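The Cup That Was Not Let Go

by Soon-im Hong

On the afternoon of 8 February 2018, in the tea room at Stikivside, a robot arm took hold of a cup which a woman was already holding. It was a small arm, the kind that is bolted to a trolley and clears tables. The woman had changed her mind about her drink and reached back for it. The arm closed on the cup just below her fingers and kept its grip for eight seconds, until a colleague of mine got to the stop button. The cup was crushed, the woman had tea over her sleeve, and she was kind about it. The tea was lukewarm. I have thought many times about what I would be writing now if it had come fresh from the kettle.

I worked on that project, which we called Dollness, so I don't write as a neutral person. I write because the report of the incident was closed with the words "unexpected user behaviour", and I believe these words are wrong. A person reaching for her own cup is the most expected behaviour there is in a tea room.

Let me say how such an arm learns. We did not write for it a list of movements. People sat at ordinary tables with a gripper in each hand, a simple tool with two jaws and a camera on it, and they picked up cups and put them down again, many times. The arm had the same jaws. From the recordings it learned how a cup is approached, when the jaws should close and how far. We did this work in family homes, because we wanted real tables with real things left on them.
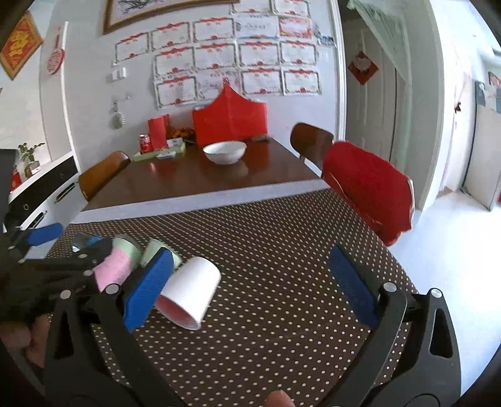 I liked this work very much, and I still think the method is a good one. A dining room teaches more than a laboratory does. Cups fall over, the cloth has a pattern, there are chairs in the way and somebody's drink can is left on the corner. If a machine will go among people, it should learn from tables like theirs.

The fault came later, at the stage we called cleaning. After each session somebody went through the recordings and decided which ones were fit for use. The rule was one page long and it was written in a hurry. A recording was to be removed if the cup was dropped, if the person stopped in the middle, or if a hand other than the tool came into view close to the cup. The last point sounded reasonable. We thought that a bare hand would confuse the training, and we wanted the arm to look at cups.

When I went back to the files after Stikivside, I took 80 recordings that had come from one family and looked at what had happened to them. Of these, 55 had been removed. I watched every one. In some of them the cup had only slipped. In others the person had opened the jaws again because another person's fingers were near, had waited a little and then gone on. This small waiting was exactly the thing the arm did not know how to do, and we had it. We had recorded it, paid for it and put it in the folder for waste.

So the arm had been shown a world in which a cup is never held by anybody else. In this world, once the jaws begin to close, they always finish closing. It did what it had been shown. I can't call this a failure of the arm, and it is even less a failure of the lady with the tea. 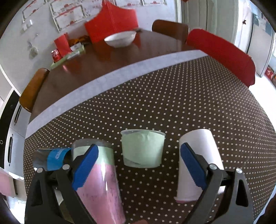 A clear plastic cup with a pink paper sleeve between the blue finger pads of a hand-held gripper.

There was a second fault, and I should be fair and say that it belonged to the hardware. The gripper on the trolley was supplied by Pranlow, and it had a limit on its force. The limit had been set with stiff cups, on a bench. A thin plastic cup gives way long before a stiff one does, and when it gives way the force goes down, so the controller saw a low number and went on squeezing. An engineer at Pranlow, who was always correct with us, told me that the limit was working as specified. I believe him. I only ask who was thinking of a soft cup with a finger beside it when the specification was made.

Afterwards the discussion went almost entirely to this second fault. I understand the reason. A force limit is a number, you can change it in an afternoon and write in the report that it has been changed. The new one is lower and I am glad of it. But a lower limit makes the squeeze weaker, it does not make the arm wait. For the waiting we need the recordings that we threw away, and there is still no rule which says that they must be kept.

My friend Âu, who did more of the table sessions than any of us, does not agree with me completely. She says that if you keep everything, the arm also learns the clumsy things, and a clumsy arm is dangerous too. This is a serious objection. She has seen an early version that learned to hesitate so much that it pushed cups off the table by trembling beside them. My answer is that keeping a recording and training on it are two different steps. A dropped cup can be kept with a mark on it that says "dropped". An interrupted grasp can be marked as interrupted, with the reason. It costs more hours, I know this, I have done these hours myself – but the person doing the marking is then obliged to look at why the hand opened, and somebody would have noticed the pattern well before Stikivside.

I would ask for something else as well. The person who decides what is removed should sit at the table for at least one session, with the tool in her own hands. Our cleaning was done by 5 people, and none of us had done that. I was one of them. When I finally tried it, in April, I opened the jaws for another person's fingers in the very first minutes, without deciding to do it. I would have deleted that recording.

The trolley is to return to the tea room with the lower force limit and the same training. I have said in writing that I don't agree, and I was thanked for my comment. Until the removed recordings have been looked at again, I think the arm should clear only those tables from which everybody has already gone.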